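Menville Housing Office
Small Appliance Review: Pettigrew Two-Slot Toaster
Jan 23, 2023

The Housing Office reviews small appliances before they are approved for the shared kitchens at Ullonthorpe and Menddale. The Pettigrew two-slot toaster was considered as a replacement for the four-slot units now in service, which take up more counter than the smaller kitchens can spare.

The exterior is cream with rounded corners, and the finish wipes clean with a damp cloth. Fingerprints do not show readily. A small warning is printed in red on the top rim, beyond the slots.

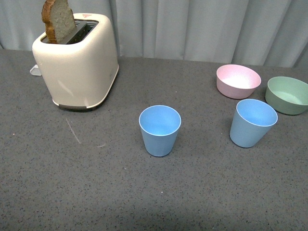
Browning was even at the middle settings. The lowest setting did little more than warm the bread, and residents who prefer light toast will need to run it a second time. At the highest setting, the crust darkened well before the center. Taller slices stand well above the rim and should be turned over halfway through if the top edge is to brown.

Counter space was the main concern raised by residents in the earlier survey. The toaster may be set at an angle toward the back of the counter, leaving the front free for cups and bowls. Curtains must be tied back before the appliance is switched on.

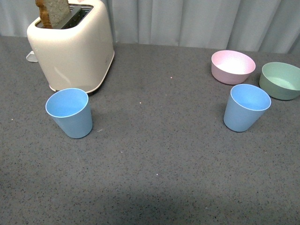 Two-slot toaster with light blue cups on a speckled gray countertop.

The cord is short. In kitchens with a single outlet it will determine where the toaster stands, and extension cords are not permitted under the kitchen rules.

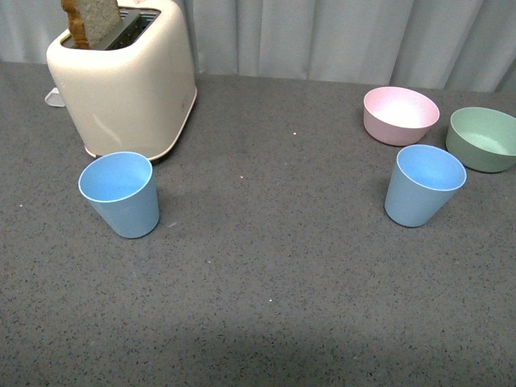 Crumbs collect quickly under daily use and should be emptied weekly, with the appliance unplugged and cool. The lever moved stiffly for the first 15 uses and more freely after that.

The toaster is approved for kitchens serving small groups. Larger kitchens will keep the four-slot units. Requests for replacement should reach the Housing Office by the end of February.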